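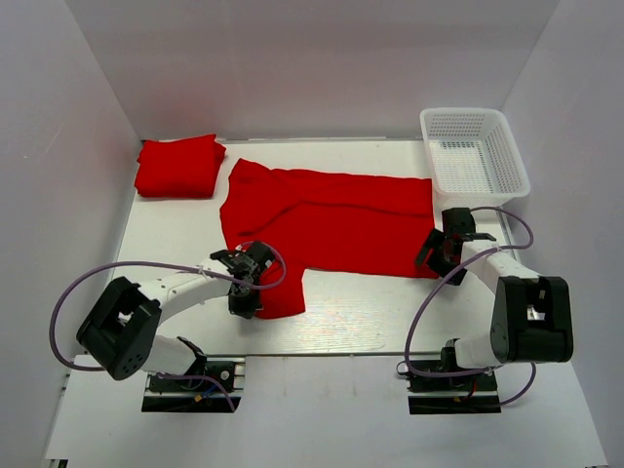 Run 106 failed at the second sleeve, and Aniela Szulc entered it in the log as a grip loss on the left arm. The time was 1007 minutes past noon on Saturday by the clock in Room 919, which had never been set to anything sensible. By her phone it was Sunday.

The Kolside qualifier required three consecutive folds without a reset. The team had two, twice. Navaratnam held that the fault was in the wrist servo. Aniela held that it was in the training data, which Navaratnam had recorded.

"You always pull toward yourself," she said. "The policy pulls toward you too. You are not in there."

He opened the joint file and scrolled. The left wrist rotated eleven degrees past the commanded angle on every failed run. On the good runs it rotated nine.

"Two degrees," he said.

"Per fold. Then it goes into the next one."

She took the leader arms and sat down. The procedure was simple. Grip at the cuff, lift, carry across, release, return to home. She recorded it up to 3 times without speaking, discarded the last take, and recorded it again. Her shoulders hurt. She noted the start pose for each take and saved the set under a new name, Estitz, after the street the bus would leave from at six.

Training ran until ten past four. Navaratnam slept on two chairs. Aniela tightened the base screws and checked the cable ties against the sheet taped to the door. She did not adjust the servo.

At 4:15 she loaded the new weights and pressed start. The left gripper closed on the fabric above the sleeve. The wrist turned, overshot, and came back by nine degrees.

"What did it do?" Navaratnam asked from the chairs.

"Quiet," she said. "It's on the sleeve."

She wrote 107 at the top of the next line and left the result column blank until the arm let go.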